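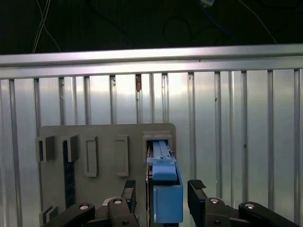

Budget for the board before you budget for the arm

Most purchase requests for a robot arm look the same. There is a line for the arm, a line for the gripper, a line for the controller and perhaps one for training. Somewhere near the bottom is a small sum marked "fixtures and sundries". I have written requests like that myself, and I now think the small sum is the one that deserves the most attention.

I plan equipment for a workshop that assembles and tests small plastic and metal parts. Last year we priced a single arm cell from two suppliers, Prandberg and Zavach. Their quotations were close. We spent weeks comparing reach, payload and service terms, and one afternoon on the question of what the arm would be working on. The afternoon should have come first.

A gripper with two rubber pads can close on a box well enough. The harder job is to have the box in the same place every time, with enough room on both sides for the fingers and nothing behind it that gets in the way. A flat board with holders, frames and a housing fixed to it does that. It is a dull object, and it is usually made late, by whoever has time, from whatever money is left.

We made that mistake. Our first board was paid for out of the sundries line, which was already spoken for. It was too thin and it flexed when the arm pushed against it. The second was stiff enough, but two of the holders were so close together that the fingers could not open between them. The third works. Between the first and the third, the arm stood idle for 40 working days, and we were paying for it the whole time.

My first suggestion is simple. Put the board, its holders and at least one full rebuild into the budget as a line of their own, with a named amount. We now allow for 3 versions of any new fixture. If the first one is right, the money goes back.

The second concerns cables and lighting. Neither appears on a supplier's quotation unless you ask. Cables above a work area need trays, clips and somebody's time to route them, and if that time is not in the plan the cables will hang where they were first dropped. Bare metal walls throw light back at a camera. We had allowed nothing for matt panels or for moving a lamp, and both requests came through as extras after the cell had been signed off. They were small sums, but each needed its own approval, and the approvals took longer than the work.

The third is to be careful with bundles. Szilágyi offered us a complete cell with the board, guarding and stand included at one price. It was tempting, and for a shop making one product for years it may well be the right purchase. Our parts change every few months. A bundled board that only the supplier can alter would have meant a call-out each time. We asked for the board to be priced separately with drawings supplied, and the total rose a little. I would accept that increase again.

There is a fair argument on the other side. A manager who sees a large line for fixtures may ask why the robot cannot simply be taught to cope. Some can cope with more than they used to, and the software we license from Cliltari is better at finding a part than what we had before. It still needs the part to be held while something slides in or out of it, and holding is a mechanical job.

I would also ask to see a trial on your own parts before signing. Our rule is 200 cycles on the real board, with no one adjusting it in between. Suppliers do not always like this, and one told us it was unusual. It costs a few days in April or whenever the demonstration cell is free, and what we learn from it goes straight into the fixture line of the request.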